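Workshop > Robotics > Reviews > Wirnley two-finger gripper kit

Wirnley two-finger gripper kit

I paid $300 for the Wirnley kit in November, to go on the end of the secondhand Vivach arm I've been rebuilding at the Drokedbridge shared workshop. It replaced a parallel gripper that was fine on square blocks and poor on anything round.

The kit comes as a bag of parts with a printed booklet. Building it took me two evenings, the second one mostly spent redoing the first. The booklet has you fit the fingers before the motor, then asks you to get at a screw that the left finger covers. Fit the motor first and ignore the page order. The screws are decent steel and I stripped none of them. You need your own hex keys and threadlocker.

The motor runs on 12 volts and the lead is too short to reach past the elbow joint on the Vivach, so I made up an extension. The connector is a common type. Wirnley sells a ready-made lead, but it was out of stock when I looked.

The body is dark grey with a rough matte finish that picks up dust and doesn't give it back. The fingers curve inward and have white pads on the inner faces. The pads are ridged and slide into a slot, with no glue. One of mine was a loose fit and I packed it with a strip of tape. The other was fine.

Control is over serial. The supplied library is short and readable, and I had the fingers opening and closing the same evening the wiring was done. Force is set as a number from 0 to 50 with no units given anywhere. I've settled on the low end for most things. Above that the motor gets noisy and the wrist on my arm starts to flex, a fault of my arm and not the gripper.

For testing I've mainly used handles: a paint brush, a rubber mallet, a torch and an old badminton racket. The mallet is too heavy for the Vivach to hold out straight, so I gave up on it. The racket is the most useful of them. It's long, so any slip at the fingers shows up as a big swing at the other end, and the soft grip wrap gives the pads something to bite on. The torch has a smooth barrel and slipped on some tries until I moved the pads further forward.

What I don't like is the play in the finger joints. There's a little of it from new, and it means the fingers don't always meet an object at the same time. If one pad touches first it pushes the object across before the other arrives. On a handle that's free to move it sorts itself out. On something clamped down it would load up the wrist. I've ordered thinner washers to see if they take it up.

The warranty is 12 months. Spare pads come in a pack of 5, an odd number for something fitted in pairs.

I'd buy it again for this arm. For a lighter arm I'd look at the smaller Tudose gripper, which another member has here and which has tighter joints, though it won't open as wide.
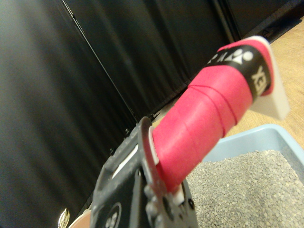
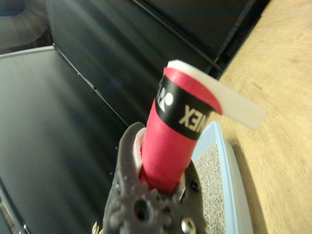
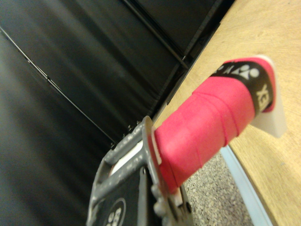
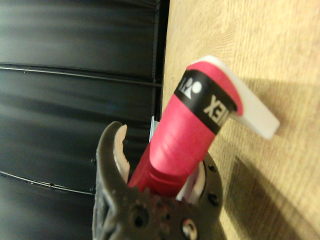
The gripper at the handle end of the racket. The white pads show best in the last photo.

Comments (3)

Florin Preda
Same trouble with the booklet. I had the whole thing together and had to take the left finger off again for that screw. Which threadlocker did you use?

benchvise_kev
Thinner washers helped on mine but don't go mad, the joint binds if you do them up tight. Leave it so it just moves under its own weight.

marnie.t
Does the library work if you've got two of these on one serial line? Wirnley haven't answered my email from Tuesday.

Contact | Copyright Drokedbridge Workshop members | Back to top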